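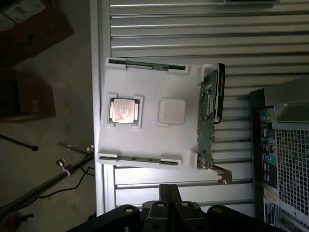 I used to build computers on the kitchen table, with screws in an egg cup and the processor sitting on a tea towel. Then I spent a Saturday at a repair workshop in Govumport and discovered the joy of a proper parts tray!

Everything gets its own spot. The CPU sits in a pocket with little tabs at the corners, the long metal rails clip in at both ends (four white clips, very satisfying), and the circuit board stands off to one side. You can see the whole job before you've touched the case.

I went straight home to Tully and made my own out of a cutlery organiser, some foam and 24 sticky labels in my favourite colour, which took me over two hours. It's a bit wonky. The memory slot is too tight and the fan doesn't fit anywhere, so it lives in the lid. But my last build went together before tea, and the egg cup is back in the cupboard with the other one.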